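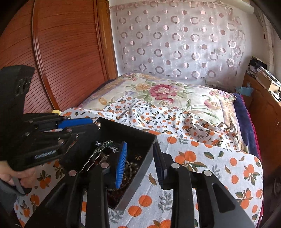 2023-07-29, Saturday, bench 2

Came in to finish the night guard trial and spent the first hour looking for the good calipers. They were in the drawer marked calipers. Moving on.

Where we are: the Fivby sheet is still the favorite for the clenchers, the Udus sheet is still cheaper, and I am still the only person in the building wearing both of them to bed on alternating nights. My dentist says I have the molars of a much older man. I've stopped asking how much older.

Pressed a fresh upper on my own model. Heated the Fivby until it sagged evenly, pulled it down, left it alone for 5 minutes because last time I poked it at three and got a thumbprint in the palate. Trimmed with the small wheel. The edge behind the last molar on the left came out ragged again. Same spot as the March batch, so I suspect the model and not the wheel. There's a bubble in the stone there that I keep meaning to fill and keep trimming around like it's a parking cone.

Thickness after pressing: 2 mm over the front teeth, a bit less over the molars, where all the chewing happens. Of course.

Soak test. Guards from the last run have been sitting in plain water, in Filtia cleaner, and in the mouthwash Themba brought from home. Water: fine. Filtia: fine, smells like a swimming pool. Mouthwash: turned the guard a pale green that I'd call unpleasant and Themba calls "minty." He wants it noted that the fit hasn't changed. Noted. I wouldn't put it in my mouth, and I've put most of this bench in my mouth.

Bite rig: ran one Fivby and one Udus, 300 cycles each, same load. The Udus has a shiny flat patch where the lower canine lands. The Fivby has a scuff you can feel with a fingernail but not see. One of each proves very little. It did make me feel smug about last night's choice.

The rig also squeaks now. Starts at almost the same point in every cycle, on the way up. Oiled the hinge, still squeaks. Oiled everything near the hinge, and now it squeaks and drips. Wiped it down and put a paper towel under it. If you use it before I get to it, leave the towel.

Personal wear notes, since I said I'd keep them up:
Udus, 6 nights. Woke up twice with it on the pillow. Jaw sore on the right in the mornings.
Fivby, 6 nights. Stayed in. Lisp until coffee. Jaw okay.
The sore mornings may be the guard or may be the week I had, which included my crown coming loose on a piece of toast. Soft toast.

Yau powder for the new models: the bag was left open and it's gone lumpy. I sieved what I could and mixed a small test. It set way too fast, with the spatula in it. Spatula is a loss unless somebody wants a commemorative one. Please clip the bag. The clip is on the shelf directly above the bag.

To do
Fill the bubble in my model, for real
Second pair through the rig, swap sides
Thicker Udus sheet, if Themba remembers to order it
Themba: remember to order it
New spatula
Call about the crown before Monday's bagels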